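How to Fold a Basketball Uniform So the Set Stays Together 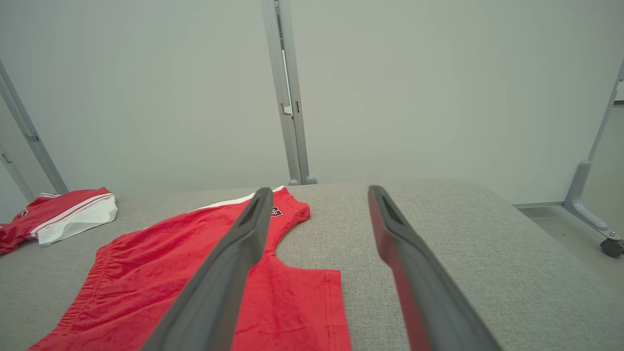 What you need

A flat surface bigger than the jersey. The couch is fine, and so is a bed or an ottoman. I like a firm cushion with a bit of weave to it, as slippery fabric tends to stay where you put it. You also need the jersey, the matching shorts, and both of your hands. No folding board, no clips!

I have been washing and folding team uniforms for my two kids since February, plus whatever comes home in the wrong bag, and I've come to love this little job. A stack of finished sets on the end of the couch makes me so happy. The method came from my neighbor Aranka Bakos, and I changed the last step because my kids pull things out of a drawer like they're starting a lawn mower.

Step 1. Sort into sets

Put each jersey with its own shorts before you fold anything. If you have reds from two different sets, look at the trim and any letter or logo on them, as the shade alone will fool you under a lamp. Check the tags for size too. Push the sets you aren't working on over to one side.

Step 2. Lay the jersey flat

Front side up, neck away from you. Smooth from the middle out toward the armholes with the flat of your hand, then down to the hem. Give the hem a small tug at both corners so it runs straight. Don't iron out creases on shiny fabric or over a printed number – a good shake right out of the washer does most of the work.

Step 3. Fold the shorts

Lay them down and bring one leg over on top of the other so the waistband lines up with itself. The seat will stick out in a little triangle. Tuck it in and you have a neat rectangle. The elastic always wants to pucker, and that's fine, just don't stretch it flat. If there's a drawstring, drop it inside.

Fold once more, hem up to the waistband.

Step 4. Put the shorts in the jersey

Now the fun part. Set the folded shorts in the center of the jersey, just below the chest. Bring the left side of the jersey over them, then the right side. With no sleeves to deal with, this takes two seconds. The armholes should end up roughly on top of each other, and if they don't, no harm done.

Step 5. Roll or fold

For a drawer: fold the hem up to the middle, then fold the top down over it.

For a gym bag: start at the neck and roll toward the hem, keeping it snug. Turn the last few inches of the hem inside out first, and when you get there, flip that cuff back over the roll. It holds all the way to the gym – mine get thrown in under the shoes and still come out in one piece.

A few extra tips

Let everything dry all the way before rolling. The waistband is the slow part, so pinch it to check.

Wash reds with reds, in cold water, and inside out if there's lettering. White trim can pick up pink on the first few washes.

Socks can go in the middle with the shorts. Long ones should be folded in half first.

It takes me 15 minutes to do the whole team's laundry when it's our turn, and that includes hunting for the missing shorts.

Posted 2 Sep 2023 by Nathalie Van Beek in Laundry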